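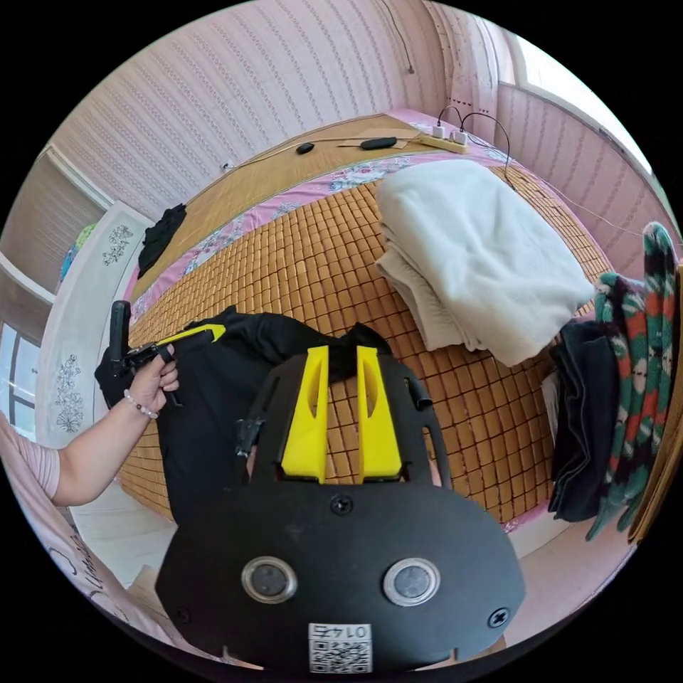 Skornley wrote in after the February meeting to say that a person with one decent lens and no plan will always come home with better pictures than a person with six, and would I please say so out loud this time. So I'm saying it, more or less, and then I'm going to argue with it a little.

Filed under: Camera Club Talks – Lenses & Accessories
2024-03-11
By the talks convenor, Clornton Camera Club

Speaker notes: choosing your second lens

Good evening, and thanks for coming out on a Monday. Wait for the chairs to settle. Mention the tea.

Start with my own mistake. When I bought my first proper camera I went straight out and got a long zoom, the heaviest thing in the shop, and carried it all over the Citberg track for a week. I came home with 2,455 photos. I kept 2. (Pause here, people usually laugh.) Both were taken with the little kit lens while the zoom was in the bag, and I still have a soft spot for that kit lens.

Before you spend anything, go home and sort last year's pictures by focal length. Most photo software will do it for you. Mine came to 3,172 frames, and once they were in order I could see that I'm nearly always at the wide end or somewhere near 50, and hardly ever in between. I'd have sworn otherwise!

Then the borrowing. Please do borrow from each other. A weekend with a friend's lens at Oei, down by the water in that lovely flat grey light, will teach you more than a month of reading charts.

Ask the room: who has a lens they haven't used since Christmas? Let this run if it wants to.

On maximum aperture – go gently, we have beginners. A wider aperture lets in more light and gives you a softer background, but the lens is usually bigger and dearer. If you mostly photograph landscapes at f/8, you may be paying for something you'll rarely open up.

Second-hand: check the front and rear glass with a torch, turn the focus ring all the way both ways, and look at the mount for wear. Ask about returns.

Last bit, if there's time: the neutral filter question from the February sheet. Otherwise hold it over and go to supper.

Last updated: after the run-through, slides 4 and 5 swapped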